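Dressing table

A dressing table, also called a vanity or vanity desk, is a piece of furniture at which a person sits to arrange the hair, apply makeup and put on jewelry. It usually has a flat top at desk height, and many models add drawers or a mirror. The form developed in Europe from the portable toilet box, a case of combs, brushes and jars that was set out on a cloth-covered table.

History

By the 18th century, cabinetmakers in France and England were building tables made only for this use, often with hinged lids and fitted compartments. In the 19th century the dressing table was commonly sold as part of a matching bedroom set — bed, wardrobe, washstand and table. The spread of indoor plumbing moved washing to the bathroom, and the washstand fell out of use while the dressing table remained.

Modern forms

Most present-day examples are simple desks with a painted or laminated top. White is a common finish. Small bedrooms often place the table against a wall or a curtained area, and the top serves as open storage for palettes and other cosmetics.
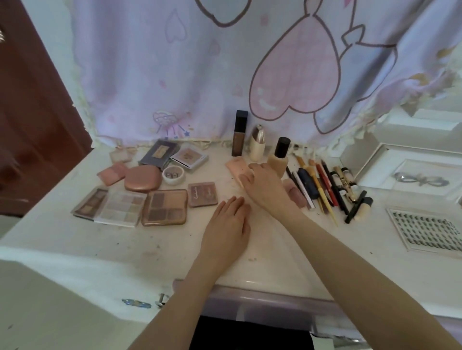
Dimensions

Height is normally close to that of a writing desk. The Trallcombe pattern, a flat-pack design, is 70 cm high and has a kneehole between two banks of drawers. The narrower Nasow pattern omits the drawers on one side and is intended for corners.

Collections

The furniture museum at Ustura holds 338 dressing tables and toilet boxes, of which 20 are on permanent display. Nine retain their original mirrors.

See also

Bedroom furniture
Lowboy
Washstand

This page was last edited on 2021-04-28.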